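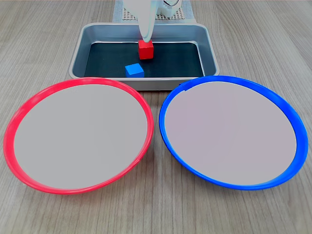

The cheek teeth of a guinea pig never stop growing, and most of what an owner can do about them comes down to what goes into the cage. Hay does the bulk of the work. Gnawing blocks do very little, although they are sold in large numbers on the promise that they will keep teeth short. A couple of small wooden cubes in a shallow metal tray, one of them bright red, are pleasant to look at and will not wear down a molar. Colour raises a separate question, which is what the wood has been coloured with, and if the seller cannot answer it the block should stay out of the cage.

The confusion starts with the front teeth. These are the ones an owner can see, and they are the ones used for gnawing. They meet at the tips and wear against each other during ordinary feeding. The cheek teeth sit much further back, behind a fold of cheek, and work by sliding across each other. They need long fibre that has to be ground down before it can be swallowed. A pig that chews wood all day but eats mostly pellets may have tidy incisors and spurs on the lower molars.

Spurs on the lower teeth tend to lean inwards over the tongue. In a bad case they form a bridge and the animal can no longer move food to the back of its mouth. Long before that stage there are smaller signs. The pig goes to the bowl, picks up a piece of pepper and drops it. It takes soft leaves first and leaves the carrot. The chin may be damp. Droppings get smaller, and there are fewer of them.

Weight loss usually comes before any of these. Vistden, a small-animal rescue on the edge of Liswood, weighs every pig once a week on a kitchen scale, at the same time of day and before the vegetables go in. An adult sow that has held steady at 900 grams for months and then drops on two readings running is booked in with the vet, whether or not she seems bright. The rescue began keeping the sheets in April. Of the 18 pigs it took in after that, five needed dental work, and four of the five had been flagged by the scale while they were still eating in plain view.

A look at the front teeth at home is worth doing but has limits. Uneven or slanted incisors often point to trouble further back, as the animal shifts its jaw to avoid a sore side. Straight incisors prove nothing. The cheek teeth cannot be seen properly without a scope or a full examination, and in many cases an X-ray is needed to check the roots, which can lengthen into the jaw while the crowns look acceptable. Owners should not try to clip anything themselves. Clipping can split a tooth below the gum line.

Treatment under anaesthetic takes the spurs off and restores a working surface. It does not restore the habit of eating. Most pigs need syringe feeding for some days afterwards, in small amounts, with pain relief continued for as long as the vet advises. Vistden allows some 12 days of assisted feeding when planning foster places, and keeps hay in front of the animal throughout. One of the five has needed repeat work at intervals and probably always will.

On hay, the type matters less than the quantity eaten. Timothy, meadow and orchard grass are all suitable for adults. Alfalfa is richer in calcium and is best left to the young and to pregnant sows. The Gondness bales used at the rescue are a coarse first cut, which some pigs refuse at first, and for those a handful of softer second cut is mixed through. Hay should be long in the stem and should smell of something. Chopped hay is easy to store and asks much less of the jaw.

Racks are a matter of taste. The Chauke pattern, a plain wire trough fixed low on the cage side, was fitted in 13 pens at Vistden, and intake seemed to go up in most of them. A loose heap by the sleeping area did about as well and was messier – the pigs lie in it, eat a portion and foul the rest, so it has to be replaced twice a day.

Pellets are a supplement. A small measured portion once a day is enough for a healthy adult, with a reliable source of vitamin C, because guinea pigs cannot make their own and a shortage weakens the tissue that holds the teeth in place. Peppers and leafy greens supply it well. Drops in the water bottle break down quickly and can put the animal off drinking.

As for gnawing items, untreated apple twigs with the leaves on are cheap, and the bark gives the animals something to strip. Wash them, dry them and take out whatever is left after a few days.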